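**Crib sheets: flannel or plain cotton for a handmade set?**

**bobbin_and_weep** wrote:

My cousin's baby is due in July and in a weak moment at a family dinner I offered to sew the bedding. All of it. I have a machine, a walking foot I'm scared of, and the confidence of someone who has made one (1) tote bag.

I've been looking at the nursery prints from Rullham. They do the same designs in flannel and in plain quilting cotton, and I can't decide. Flannel feels nicer in the shop. Everything feels nicer in the shop. What do people use for fitted crib sheets that get washed constantly?

**seamsunlikely** wrote:

Plain cotton. Flannel pills, and it pills first exactly where the baby's face goes. I made 4 flannel sheets for my oldest and by the end of the first winter they looked like they'd been dragged behind a car.

Prewash whatever you buy. Hot, twice, then dry it on the setting you know the parents will use, meaning the highest one.

**OldThimble** wrote:

Disagree on the flannel. Cheap flannel pills. The double-brushed kind holds up fine if you wash it inside out and leave the fabric softener on the shelf. I have a flannel sheet that has been through three grandchildren and a dog, and the dog was the hard part.

Agree on the prewash. Flannel can shrink enough to turn a crib sheet into a bassinet sheet, and you don't want to learn that after the elastic is in.

**seamsunlikely** wrote:

Nobody's parents wash anything inside out, Thimble. They're running on two hours of sleep. They will wash it with a diaper.

**OldThimble** wrote:

Mine did.

**corduroy_regrets** wrote:

Coming down on the cotton side. A small scattered print on white is the way to go, since it forgives a crooked cut and you don't have to match anything at the corners. The kids' fitted sheet at our house is that type, little pastel characters all over, and it has been on and off the bed for years without a hole. 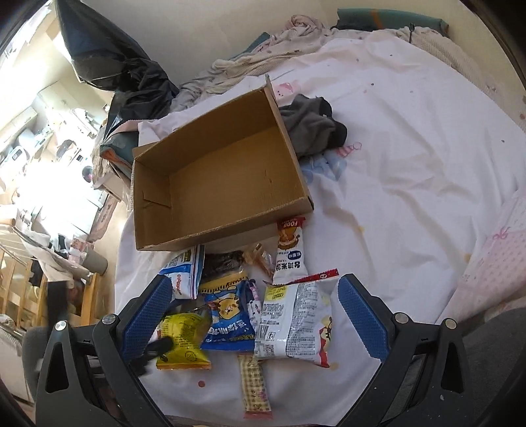
*The sheet, currently serving as a snack table.*

The white ground will show every spot, I'll give you that. I've made peace with it. Oxygen bleach gets most things out and the rest I consider part of the pattern.

**bobbin_and_weep** wrote:

OK, that's cute. Is that one bought or made? And does the print fade?

**corduroy_regrets** wrote:

Bought, before I knew how easy fitted sheets are. I've made the replacements myself. Pastels don't have far to fade, so you hardly notice.

**hemline_harold** wrote:

While we're here, elastic. Go all the way around. The pattern everybody passes along (the free Gadside one) only puts it at the ends, and that sheet will pop off the mattress if you look at it sternly. A crib sheet has to fit tight, so measure the real mattress and don't trust the number on the pattern.

Also, the Gadside corner is drawn for a thin mattress. I had to add depth to mine and recut. Ask me how I felt about that.

**OldThimble** wrote:

How did you feel about that?

**hemline_harold** wrote:

Poorly.

**seamsunlikely** wrote:

Seconding elastic all around. I use the Driltik braided stuff, quarter inch, and stretch it as I zigzag. Some people sew a casing and thread it through with a safety pin. Those people have more patience than I do and probably nicer sheets.

**OldThimble** wrote:

Casing. Always a casing. When the elastic dies you can pull it out and put in new. Zigzag it on and you'll be there with a seam ripper, thinking about your choices.

**bobbin_and_weep** wrote:

I feel like I've walked in on a very old argument.

**corduroy_regrets** wrote:

You have. There's a thread on it with about 900 replies and the only thing anyone agreed on was lunch.

**bobbin_and_weep** wrote:

Update, 1 February 2020: bought 6 yards of the Rullham in plain cotton, white with small ducks. Fahy had it on the clearance shelf, so I may have overdone it. It's in the wash now, second round, hot. Going with elastic all the way around, in a casing, and if that goes badly I'll zigzag the next one and tell Thimble it was a casing.

Next question: do I have to press the seams, or is that just something people say?

**hemline_harold** wrote:

You have to press the seams.

**seamsunlikely** wrote:

You don't have to press the seams.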